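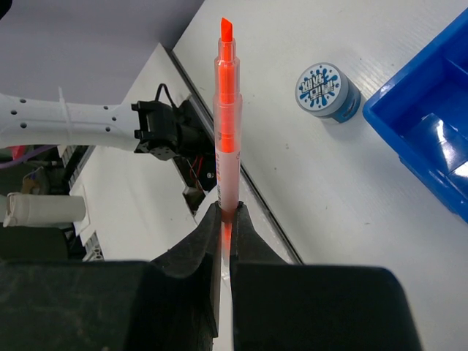
Last updated: 04/01/2024

The first thing Wulan Goh wants you to do when you visit her bench is hold out your hand and close your eyes. Then she drops a marker into your palm and asks you to turn it tip up. You do it, of course, and you do it in a second or so, and when you open your eyes she is beaming at you as if you had just played the cello.

"That little roll with the thumb," she said, the afternoon I came by. "I have spent since November trying to buy that roll."

Goh compares grippers for a living, or at any rate for as much of a living as small arms and tabletop automation will give a person. She got into it in 2001, fixing label feeders for a packaging shop, and she still talks about machinery the way a good mechanic talks about other people's cars (fondly, with a list of complaints ready). Her current project, Planix, sets out to answer a question that sounds too plain to need a project at all: if you have a pair of modest arms and a table full of small things, which fingers should you put on them?

She has been through six sets so far. The Noler fingers came first, hard and neatly machined, and they were lovely on anything with flat sides and hopeless on a pen. The Jodora set was softer, so soft that a heavy object would sag in it like a cat being carried by a child. After that came the Osman jaws, with a wedge on the inside face, and those are the ones she keeps going back to, although she'll tell you at some length what is wrong with them too.

What she likes is the way a wedge deals with a round barrel. A highlighter pinched low down has a lot of length above the fingers that would love to tip over, and with flat pads you end up squeezing harder and harder to stop it. She prefers to let the shape do some of the work. What she doesn't like is that the same fingers are bulky, and when they come down over something small they hide it from the wrist camera just when you would most like to see it. 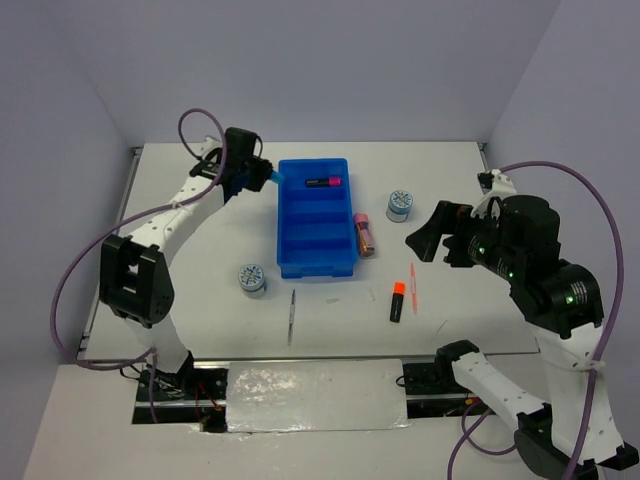

So she always keeps a second camera, a fixed one that takes in both arms and the whole table, and she reads the two views against each other. The wrist camera is for the grip itself, and the fixed one tells her whether an arm is about to barge into its neighbor, or into the tray. I asked which she would keep if she could only have one, and she thought about it for so long that I had time to finish my tea. The fixed one, she decided, and then took it back before I had written it down.

Her choice of objects is the part I enjoyed most, because it could be the contents of anybody's desk drawer. There are pens, little round tins, a vial with a pink cap. A slim metal pen is a nasty customer, she says, because it lies so close to the tabletop that the fingers have to go nearly to the surface for it. A tin is friendly when it stands up and much less so on its side.

By her log she has made almost 4000 picks, and she has opinions on a surprising number of them. She is planning another round with new pads on the Osman jaws, a little narrower at the end, and she has asked for four pairs so that she can ruin a few without feeling bad about it. I said I would come back for that, and she told me to bring whatever was in my pockets.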